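Counter Task Participants and Task Lead – Rerkcombe Household Task Study

Location: Rerkcombe, Dusley site, ground floor
Type: Paid sessions (participants) and fixed-term, part-time post (task lead)
Start: January
Contact: Amarachi Akande, study coordinator

Overview

Rerkcombe is recruiting adults to carry out ordinary kitchen and tabletop tasks at its Dusley site. The tasks are the kind done in any home: putting cups away, clearing a counter, setting out a table, folding and flattening cardboard, wiping down and resetting. Participants work in a shared room with other people present, and the work is done standing.

There is also one opening for a task lead, who sets up the room, reads out the task sheets and keeps the session log. Both roles are described in this notice. Applicants may apply for either or both, but a person who is appointed as task lead cannot also be paid as a participant in the same block.

The study is run by Rerkcombe with task sheets supplied by Tijani. The object sets are stored and checked by Murner, which also handles replacement of broken or missing items.

The room

The main room is laid out as a kitchen with a center table and a counter along the back. The table is the primary work surface for most tasks. The back counter is used for storage tasks and for anything that has to be carried a short distance. Floor space on all sides of the table is kept open so that people can work next to each other and pass behind one another.

Small items in regular use include mugs, cups, bottles, paper sheets, folded card and small blocks. The selection on the table changes between task blocks. Participants are not expected to know where things belong in advance. Placement is given on the task sheet, and where the sheet is silent the participant decides.

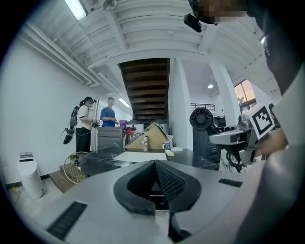
Main room, Dusley site, with the center table and back counter.

Gray and white clothing is common in the room but there is no dress code beyond the points listed under Requirements. Fans may be running. Applicants who are sensitive to moving air or background noise should say so on the form.

Task blocks

Work is divided into blocks. A participant is normally booked for one block and may be offered others later. Each block has its own sheet and its own object set.

Block A – Clearing. The table is set with a mixed group of items. The participant clears it to the back counter in whatever order seems natural. Items that stand on end, such as bottles, are to remain upright throughout. Flat paper is moved last unless it is in the way.

Block B – Setting out. The reverse of Block A. The participant receives a plain-language list and places the items on the table. The list gives relative positions only ("mug to the right of the bottle"). No measuring is required, and small errors of placement are acceptable.

Block C – Card and paper. Folding card into a standing shape, setting it on the table, refolding it flat, stacking sheets, turning sheets over. This block involves more fine hand work than the others. Applicants with long experience of packing, wrapping or stationery work are encouraged to ask for it.

Block D – Shared surface. Two or more people work at the same table on separate lists. The lists overlap, so that both people will at some point want the same item or the same part of the table. Participants may speak to each other to sort this out. The task lead does not step in unless there is a risk of something being dropped.

Block E – Reset. The table is left in a disordered state and the participant returns it to the layout described on the card. Reset is the most repetitive block and is scheduled in shorter runs.

Sessions

A session lasts 3 hours, including a paid briefing at the start and paid breaks. Sessions begin at 9:00 a.m. or 1:30 p.m. Participants may book up to 2 sessions per week. Requests for back-to-back morning and afternoon sessions will be declined.

Each block is repeated many times with small changes. A participant in Block A should expect to clear the table around 100 times over the full booking. Speed is not scored. A steady, ordinary pace is wanted, and participants who find themselves rushing will be asked to take a break.

Anyone may ask to stop and have straps or cables adjusted at any time, without loss of pay.

Sessions are recorded. Recording terms are set out in the consent form, which is sent with the booking confirmation and must be signed before the first session. Applicants who do not wish to be recorded should not apply for the participant role.

Participant requirements

Applicants must:
– be 18 or older
– be able to stand and move about for the length of a run, with breaks
– be able to lift a full mug or a small pot with either hand
– be able to read a short task sheet in English
– wear closed, flat shoes and sleeves that do not hang past the wrist
– remove rings and loose bracelets before work at the table

Experience in kitchens, hotels, stores or care homes is useful but is not required. Left-handed applicants are wanted for all blocks, and Block C in particular is short of them.

Applicants with a recent injury to the hand, wrist, shoulder or lower back should wait until it has healed. Those with a long-standing condition may still apply and should describe it briefly on the form, so that a suitable block can be chosen.

Task lead

The task lead works 5 sessions per week for the length of the study. The post is part-time and fixed-term. Duties are as follows.

Before each session: lay out the object set for the block, check it against the inventory card, wipe all surfaces, confirm that walkways are clear, and check that cables are off the floor in the area between table and counter.

During each session: read the task sheet aloud, call the start and end of each run, reset the table between runs where the block requires it, and enter run numbers in the log. The log is kept on paper and copied to the shared sheet at the end of the session. Corrections are made with a single line through the entry and initials in the margin. Entries are not erased.

After each session: count the object set back into its bin, set aside anything chipped, torn or bent, and complete the Murner return slip. Card used in Block C loses its crease quickly and should be swapped out as soon as it no longer stands by itself.

The task lead does not coach. Questions about where an item goes are answered by reading the relevant line of the sheet again. If the line is unclear, the run is marked and the question is passed to Tijani in writing.

Task lead requirements

– clear reading voice
– legible handwriting
– previous work with checklists, stock counts, lab benches, prep kitchens or stage props
– ability to keep to a fixed wording over many repetitions
– ability to work on your feet for most of a session

A sense of how objects are usually kept in a home kitchen is more useful to us than formal study in any field. Candidates will be asked at interview to set a table from an inventory card and to find the errors in a sample log page.

Pay and expenses

Participants are paid per session at the rate given in the booking letter. A session that is stopped early by Rerkcombe is paid in full. A session that is stopped early by the participant is paid up to the end of the current hour, except for stops due to discomfort with worn equipment, which are paid in full. Local bus fare is refunded on presentation of a ticket. Parking is available behind the building and is free for the length of a session.

The task lead post is paid hourly, including setup and count-back time. The rate is given on request.

Drinking water is provided. Food may be kept in the break room but not in the main room. Cups and mugs in the main room belong to the object sets and are not to be used for drinking.

How to apply

Ask for the short form at the Dusley front desk or write to Amarachi Akande, care of Rerkcombe, Dusley site. State which role you are applying for, which blocks you would prefer, your dominant hand, and whether mornings or afternoons suit you. Task lead applicants should attach a one-page work history. No photographs, please.

Participant forms are reviewed in the order received. Those selected will be invited to a short visit to see the room and try one run from Block A before deciding whether to book. The visit is unpaid and carries no obligation.

Task lead interviews will be held on site. Please mention any access needs on the form. The main room is step-free from the parking area, and the center table is fixed in height.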